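术语库合并：九月进展和接下来的安排

九月
文：Cheuk-hei Fung

Allovwood 的家具目录从去年起由 Haltard 和 Orine 两边的译者分头翻译，术语表也就有了两份。两份表各自都能用，放在一起就不行了。同一种抽屉滑轨，Haltard 这边叫“导轨”，Orine 那边叫“滑轨”，目录前半本和后半本的叫法不一样，客户的门店来信问过几次是不是两种零件。六月起我们开始合并，本期通讯把做到哪里、还剩什么、各位译者需要配合什么写清楚。

两份表加起来共有 2279 条。其中完全重复的已经由系统自动去掉，剩下需要人看的分成三类：写法不同但意思相同的，写法相同但意思不同的，只在其中一份里出现的。第一类最多，也最好办，选定一个写法，另一个列为禁用词即可。第二类数量少，但每一条都要回到目录原文去查。第三类先原样保留，等用到时再审。

到九月中旬为止，已经定稿的有 554 条，集中在五金件、板材和表面处理三个部分。软包和灯具还没有开始。Albane Texier 负责法语和英语的对照，Yuto Yagi 和 Chiyo Tamura 负责日语，中文部分由我处理，匈牙利语由 Géza Juhász 处理。整个目录共有 13 种语言，其余语种等中文和英文定下来以后再往下走，免得来回改。

每周六上午的电话会照旧。会上只过有争议的条目，不念表。需要讨论的词请在前一天下班前填进共享表格的“待议”一栏，写上原文、页码和两种译法，没有页码的当周不讨论。上个月有两次会拖到了中午，都是临时提出来的词没有上下文，大家只能凭印象说，最后还是放到下一周。

拨入的同事请先把自己那边静音，发言时再打开。会议桌旁的人说话要报名字，远端的人分不清是谁。
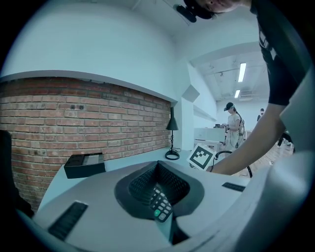 会议电话，灰色按键中有一个绿色键。

会上争得最久的一个词是“veneer”。Haltard 的旧表一律作“木皮”，Orine 的旧表一律作“饰面”。查下来，Allovwood 的原文在两种情况下都用这个词：有时指贴在板材外面的那层薄木，有时泛指整个表面的做法。目录里有一款餐柜，规格页里的用法是前者，介绍文字里的用法是后者，两处隔了不到半页。最后的决定是规格页统一用“木皮”，介绍文字按上下文处理，但不得写成“实木”。这一条已经加了备注，备注里附了三个例句。

“finish”的情况类似。原来中文表里有“饰面”“涂装”“表面处理”三种译法，和“veneer”撞在一起。现在定为：油漆、蜡、油一类的用“涂装”；金属件的电镀和拉丝用“表面处理”；“饰面”不再单独对应这个词。Chiyo Tamura 提出日语里也有同样的重叠，她会另拟一份说明，下个月贴出来。

五金件部分，“滑轨”胜出，“导轨”列为禁用词。理由是门店的安装人员都说“滑轨”，说明书也已经印了。“铰链”和“合页”两个词都保留，前者用于柜门，后者用于箱盖，这是照客户的产品分类定的，不是我们自己的区分，各位如果在别的客户那里见到不同的用法，照那个客户的来，不要拿这份表去改。

板材部分有一个老问题。旧稿里有几处把“particleboard”译成了“密度板”，这是错的，应为“刨花板”。这个错误在两份旧表里都有，大概是很早以前从同一份稿子抄来的。已经出版的目录不改，网上的产品页由客户自己更正，我们已经把页码清单发过去了。翻译记忆里的旧句段也要改，Yuto Yagi 写了一个查找条件，放在共享文件夹里，大家在动手翻译新稿之前先跑一遍。

关于翻译记忆多说几句。术语表改了，记忆库不会自己跟着改。记忆库里的旧句子匹配度很高，系统会直接填进去，看上去没有问题，其实用的是禁用词。八月交的那批稿子里就有这样的情况，Géza Juhász 在校对匈牙利语时先发现，我回头查中文，也查出了一批。目前的做法是：凡是含有禁用词的句段，一律降为模糊匹配，译者必须逐句确认。这样会慢一些，请在报工时的时候如实填写，这部分时间照付。

目录的排期也有变动。春季目录定为 400 页，比上一版厚，多出来的部分主要是户外家具。印刷仍然交给 Durán，交稿的时间比去年早一周，排版文件要先给他们看一遍断行。去年中文版出过这样的问题：产品名太长，在表格里折成两行，把尺寸挤到了下一格。今年产品名的中文以十二个字为上限，超过的请在待议栏里提出来，由客户那边决定怎么缩，译者不要自行删字。

户外家具的词大部分是新的，两份旧表里都没有。Albane Texier 从客户那里要来了一份供货商的零件清单，英法对照，我正在补中文。里面有不少布料的名称，有些是注册的商品名，不译，保留原文；有些只是普通的织法名称，应当译出来。两者在清单里写法一样，都是首字母大写，不好分辨。拿不准的先标黄，不要猜。 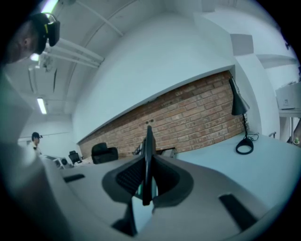
远处是砖墙。

下面是几件零碎的事。

一、单位。中文目录一律用厘米，写“厘米”，不写“cm”，表格里除外。旧稿里有毫米和厘米混用的，照原文的数值换算，小数点后保留一位。抽屉的内部尺寸请特别留意，原文有时给的是外部尺寸，看表头，不要只看数字。

二、颜色。客户的颜色名称有一份固定的对照表，已经放进术语库，锁定为不可修改。看到觉得不通顺的颜色名也照用，意见写在备注栏里，攒到年底一起给客户。有同事问“沙色”和“砂色”是不是笔误，不是，是两种颜色，编号不同。

三、人称。介绍文字里用“您”，安装说明里不用人称，直接写动作。安装说明中的“请”字每一节只在开头出现一次，后面的步骤不再重复。警告语除外，警告语照模板。

四、审校。从下一批稿子开始，Haltard 的稿由 Orine 的人审，Orine 的稿由 Haltard 的人审，日语和匈牙利语人手不够，仍按原来的方式。审校意见分为“必须改”和“可以改”两种，前者译者要逐条回复，后者可以不回。请审校的同事少用后者，偏好性的改动不必提。如果一个词在术语表里已经定了，审校时觉得不好，去待议栏提，不要在稿子里直接改。

五、新来的译者。共享文件夹里有一份说明，讲术语表每一栏的含义和标记颜色的用法，看完再开始领稿。旧版的说明还挂在 Orine 的内部页面上，里面的颜色和现在的相反，绿色是待定，黄色是定稿，请以共享文件夹里的为准。Orine 那边说会撤下来，截至本期发稿时还在。

六、备份。合并前的两份旧表都已存档，只读，文件名前面加了“旧”字。查历史可以，翻译时不要挂载。有人在九月初把旧表挂到了项目里，结果禁用词的提示全部失效，那批稿子重查了一遍。

接下来先做软包部分，争取在春季目录开译之前做完。软包里的词条比五金件少，但是海绵和填充物的叫法各地差别大，门店的意见也不一致，预计要多开几次会。灯具部分等客户给了新的安全用语以后再动。词条定稿以后，每周一会在共享表格里更新，改动过的格子加粗，保留两周后恢复正常字体。

手上有旧笔记、旧批注，里面记着某个词为什么这样译的，请发给我，纸本拍照也可以。尤其是目录前两版的，当时经手的人大多已经不在这个项目上，有几条怎么也查不出来历，“脚线盒”就是其中之一，原文对应的是哪个零件，到现在还没有找到。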